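An afternoon among the grippers at Zillholm 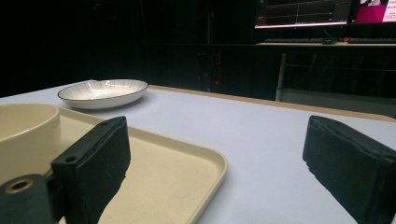

I have a confession to make: I went to the Zillholm open day mainly for the cake. My neighbour's daughter had told me there'd be cake (there was, lemon and poppy seed, very good) and she happened to mention that there would also be robots, in roughly the tone you'd use to say there was parking. So off I went on 6 Jul 2024, up the hill road behind Jundorum, expecting big metal arms swinging about behind glass. The first thing I was handed was a sort of grabber on a handle, with two chunky black fingers, and the first job I was given was the washing-up. Well, near enough! On the white table in front of me were a cream tray with a bowl standing on it and, further back, a shallow oval dish with fine ribs fanning out across the inside, and I was to put the dish on the tray without knocking the bowl. My mother would have been thrilled.

The idea, as Chiyo Sasaki explained it to me while I squeezed the thing open and shut like a child with kitchen tongs, is that people are very good at picking up crockery and robots are still rather bad at it. So people do the job by hand, using the same kind of fingers the robot has, and a camera on the tool records how they go about it. Do that often enough, with enough different people, and the robot has something to learn from. Chiyo runs the household side of the project, which is called Gelar, and she has the patience of a swimming teacher. She'd need it. I missed the dish entirely on my first go.

You'd think it would be easy, wouldn't you? I've picked up plates every day of my life. But with the grabber you can't feel anything, and you don't realise how much your fingertips are telling you until they stop. I came at the dish from above, which is how I'd take a biscuit, and the fingers just slid over the curve. Chiyo suggested I tip my wrist and go for the rim. I tipped my wrist and went for the rim and pushed the dish a good hand's width towards the far side of the table. A small boy waiting behind me sighed.

I got it on the fifth try, and I'm not ashamed to say I cheered.

The boy, needless to say, did it first time. Children do, according to Chiyo, and so do people who play stringed instruments, though she wouldn't swear to that one in print (sorry, Chiyo). What she would swear to is that the bad goes are worth watching too. When somebody fumbles a dish and then rescues it, the rescue is exactly the sort of thing a machine needs to see. I found this enormously cheering and have been using it as an excuse at home ever since.

The room itself was kept dim, with black curtains across the back and a desk of monitors glowing away in front of them. They'd recorded 254 goes with the crockery in June, I was told, and were hoping to add another 200 before the summer was out. Mine went into the pile. Somewhere in there is me, pushing a dish about and saying "oh, come here, you".

After that we were taken next door to see the robot itself, which they call Kaneko. There were 60 of us booked in over the day, and we went through in small groups and stood behind a strip of yellow tape. Kaneko is only an arm, bolted to a bench, and it moves so slowly at first that a man near me asked if it had been switched on. It had. It drifted over to a saucer, paused above it for ages, turned its wrist and took it by the rim, just as Chiyo had told me to! Then it set the saucer down on a folded tea towel with a tiny click, and everybody clapped.

The second go didn't come off. It closed its fingers on thin air, lifted the thin air very carefully and put it down on the tea towel. We clapped that as well.

I asked Chiyo when I could have one at home to empty the dishwasher. She laughed for quite a long time. Cups with handles are giving them trouble at the moment, apparently, and anything see-through is a nightmare, and she has no plans to let it near a wine glass until at least next year. Cutlery is somebody else's problem, she said, and pointed at a colleague, who waved.

There'll be another open day in the autumn if they can get the room. Entry was £2, which included a go with the grabber and a slice of the cake. I had 2 slices and put the extra in the tin by the door.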